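克伦索普夹爪对比试验

克伦索普夹爪对比试验（英文：Clurnthorpe Gripper Comparison，常简称“克伦索普对比”或“C对比”）是在克伦索普工坊持续进行的一项机械臂末端夹爪比较工作，由卡勒姆·伦尼（Calum Rennie）发起并主持。试验把几种结构不同的夹爪依次装到同一类机械臂上，让它们去抓取同一批日常物品，并用装在腕部的小型相机记录每一次接近、闭合、提起和放下的过程。在业余和半专业的机器人爱好者当中，这项试验以记录细致、脾气温和、更新缓慢而为人所知，许多后来动手做夹爪的人都说自己是从翻阅它的笔记开始入门的。

名称与由来

试验的名字取自工坊所在的克伦索普，最早的笔记封面上只写着“夹爪，先试试看”几个字，后来参与的人多了，大家觉得总得有个像样的称呼，才慢慢固定下来。伦尼早年做的是包装机械的维修，常年与气动吸盘和平行夹爪打交道，对“样本上什么都抓得住，到了现场偏偏抓不住那一个瓶子”的情形深有体会。他在一次工坊聚会上提出，与其争论哪一种手指更好，不妨找个星期二的晚上，把手边的几种都装上去抓一遍。那一晚一直抓到很迟，结果谁也没有说服谁，倒是留下了厚厚一叠记录，试验便由此延续了下来。

早期的记录相当随意，有些页上只有物品名称和一个对勾，有些页却用整整两面来讨论一只杯盖为什么会在指尖打转。到了第二年六月，参与者才商定了统一的记录格式，此前的数据仍然保留，但在汇总时单独列出，不与后来的数据混算。

参试夹爪

正式列入对比的夹爪共有4种，均以制作方或设计方的名称来称呼。

厄诺（Ernow）夹爪是一种两指平行夹爪，手指刚性较强，开合由丝杠驱动，动作不快，但重复位置十分稳定。它在方形和扁平物体上表现一向可靠，参与者普遍把它当作比较的基准。它的缺点也很明显：指面硬，遇到圆而滑的物体时，接触的部分只有窄窄一条，稍有偏斜物体便会滚开。

齐诺德伍德（Zirnodwood）夹爪采用可弯曲的柔性手指，手指受力后会顺着物体的外形向内包过去。它对定位误差十分宽容，初学者用它往往比用别的夹爪更早得到像样的结果，因此很受喜爱。不过柔性手指在提起较重的物品时会下垂，物品的姿态跟着改变，放下时就难以放得端正。伦尼在笔记里用了很大的篇幅讨论这种下垂，还为此画了好几张手指侧面的草图，至今仍常被人引用。

乔巴努（Ciobanu）夹爪属于欠驱动结构，每根手指有两个关节，由一根腱绳带动，先接触的部分停下，未接触的部分继续合拢。它的抓取动作颇为好看，抓圆柱体也相当稳，但腱绳的张力需要经常调整，调得紧了合不拢，调得松了又张不开，换上它的那几个晚上，大家花在扳手上的时间常常多过花在抓取上的时间。

第四种是工坊自制的夹爪，没有正式名称，记录里写作“自制”。它前后改过许多次，严格说来应当算作一个系列，只是大家习惯了把它当成一种。为它辩护的人认为，它便宜、好修，坏了当晚就能重做一根手指；批评的人则认为，一件总在变化的东西不宜放进对比表里。这两种意见至今并存，汇总表也就至今给它留着一行，并在旁边注明版本。

试验物品

物品清单共列7类，包括圆柱容器、扁盒、软袋、球形物、细杆、布料和带把手的器具。挑选的标准很朴素：家里找得到，坏了不心疼，而且至少让一位参与者头疼过。其中圆柱容器一类最常被单独拿出来讨论，尤其是表面光滑的白色塑料件。它们看上去再简单不过，在实际试验中却一并考验着手指的摩擦、对准的精度以及相机的成像，几乎每一种夹爪都在它们身上吃过亏。

竖着放的圆柱体相对容易，手指从两侧靠近，只要高度合适，大体都能夹住。横放或斜放时情况就复杂得多，手指须与轴线对得很正，夹在中段还是夹在端部，提起之后的姿态也会大不相同。按照统一格式，每件圆柱容器都要以直立、平放和斜向三种方式各试一轮。

腕部相机

试验的另一半工作与相机有关。起初只在桌边架设一台固定相机，视野开阔，整条手臂的动作一目了然，可是手指一旦靠近物体，要紧的地方往往正好被手臂自己遮住。后来改为在腕部加装小型相机，让镜头随着夹爪一起移动，固定相机则作为辅助保留。

腕部视角的好处在于，手指与物体之间的相对位置始终处于画面之中，操作者可以据此判断对得正不正。麻烦同样出在距离上。物体离镜头太近时会占去大半个画面，边缘变得模糊，其中一根手指也可能被物体挡住；若物体又是白色，放在浅色光亮的台面上，轮廓与背景之间的明暗差别就更小了，依靠边缘检测来定位的程序很容易在这里犯糊涂。
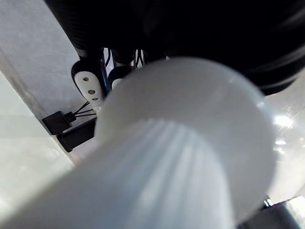 腕部相机近距离视角：白色圆柱形塑料件与两根夹爪手指，右侧手指大部分被遮挡。

针对这类情形，参与者试过几种办法。第一种是调整相机的安装角度，使镜头略向外偏，给手指尖端多留一点余地，代价是物体远侧看得少了。第二种是更换焦距较短的镜头，画面容纳得多，但边缘畸变随之加重，标定也要重做。第三种办法最省事，就是换一块深色哑光的垫子铺在台面上，反光大为减轻，白色物体也一下子清楚起来。不少人觉得第三种办法有些取巧，毕竟真正使用夹爪的地方未必有这样一块垫子，所以记录格式里后来添了一栏，要求写明台面的颜色和光亮程度。

线缆的走向也是腕部相机带来的一个话题。相机、电机和传感器的线都要从手腕附近经过，留得太短，手腕转到极限时会被拉紧；留得太长，线圈垂下来又容易进入画面，甚至勾住物体。笔记中关于扎带位置的讨论，篇幅之长常令初次翻阅的读者吃惊，但做过的人大多会耐心读完，还会在页边添上自己的经验。插头是否加装固定夹、线束从手臂内侧走还是外侧走，各家做法不一，对比试验没有作统一规定，只要求在同一轮之内保持不变。

试验方法

每一轮试验由同一人操作到底，中途不换人。夹爪安装完毕之后先做空载开合，确认行程和零点，再依照清单逐件抓取。每件物品按规定的位置放好，机械臂从固定的起始姿态出发，接近、闭合、提起，在空中停留片刻，然后移到另一侧放下。整个过程若有一步未能完成，就记为未成，并写明是在哪一步。每种夹爪累计抓取200次为一个完整轮次，未满的轮次可以保留，但不进入汇总。

夹持力的设定曾经引起长时间的讨论。有人主张每种夹爪都用各自的最佳力度，这样才公平；有人主张统一设定，这样才好比较。最后的折中是两种都做，先用统一力度跑完，再由操作者自行调整后重跑，两组结果并列给出。如此一来工作量翻了一倍，不过大家回过头来看，都觉得并列的那两列数字是整份汇总表里最有意思的部分：有的夹爪调与不调相差无几，有的则判若两物。

未成的记录与成功的记录同样保存。伦尼对此十分坚持，他在笔记开头写过一句话，后来被印在工坊的记录本扉页上：“掉下来的那一次，请写得比抓起来的那一次更仔细些。”按照惯例，操作者须尽量说明物体是从指间滑脱、被推倒，还是根本没有碰到，若看不出缘由，就如实写“不明”。

主要观察

对比试验从未公布过名次，汇总表也不设总分，这一点常让初来的读者感到失望。主持者的看法是，夹爪的好坏离不开它要抓的东西，把布料和细杆的结果加在一起取平均，得到的数字对谁都没有用处。不过在多轮记录当中，有几点观察反复出现，已为参与者普遍接受。

对于光滑圆柱体，手指的指面材料比手指的结构影响更大。厄诺夹爪原配的硬质指面在横放的圆柱体上屡屡滑脱，贴上一层薄橡胶之后，表现便与乔巴努夹爪相当接近。柔性手指对横放圆柱体的适应性最好，但在斜放时容易把物体推着走，需要放慢闭合的速度。

对于腕部相机，安装的牢固程度往往比分辨率更为要紧。相机稍有松动，手眼标定便随之失准，而操作者未必能够立刻察觉，常常抓过许多次以后才发现手指总是偏向同一侧。现行的记录格式要求在每一轮开始和结束时各做一次标定检查，两次结果若相差过大，整轮作废。

此外，同一种夹爪在不同操作者手中的差异，有时竟超过不同夹爪之间的差异。这一发现最初令人沮丧，后来却成了试验中最受欢迎的谈资，也促成了操作者互换笔记的传统，新来的人在正式操作之前，照例要先读完前一位操作者的全部备注。

批评与局限

较常见的批评集中在三个方面。物品清单偏重家居用品，缺少工业零件，对工厂用户的参考价值有限；自制夹爪版本繁多，前后难以比较；光照条件虽有记录，却没有加以控制，傍晚靠窗的那张台子与深夜灯下的同一张台子，在相机看来差别很大。主持者承认这些不足，并在后续的格式中增加了灯光一栏，但没有采纳遮光罩的建议，认为那会使操作者看不清手指。

也有人指出，试验完全依赖视觉记录，没有系统使用力觉或触觉传感器，许多滑脱的原因因此只能靠推测。乔巴努夹爪的手指预留了安装触觉片的位置，已有参与者着手尝试，相关数据尚未达到一个完整轮次。

参见

平行夹爪
欠驱动机械手
手眼标定
柔性手指
腕部相机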